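I went back to the Tendonwood on Fri 4 March for the second night of the Hồ program. Three short dances, two intermissions, and 198 seats with hardly a gap. The first dance has been cut since August and it moves better now.

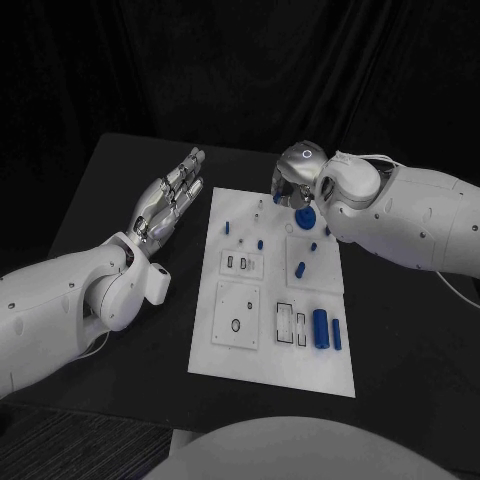
Phúc Khương thought the cut went too far and wrote to me that the slow walk at the end no longer makes sense without the duet before it. I see the point. I still liked the shorter version – the old duet dragged for me both times.

The last dance, Favach, was the one I came for. It's set to solo cello and most of it happens on the floor. 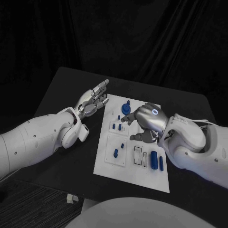
The cello was too loud from row three, so sit farther back if you can. Eltuditz is taking over the stage for the summer and I haven't seen their schedule yet.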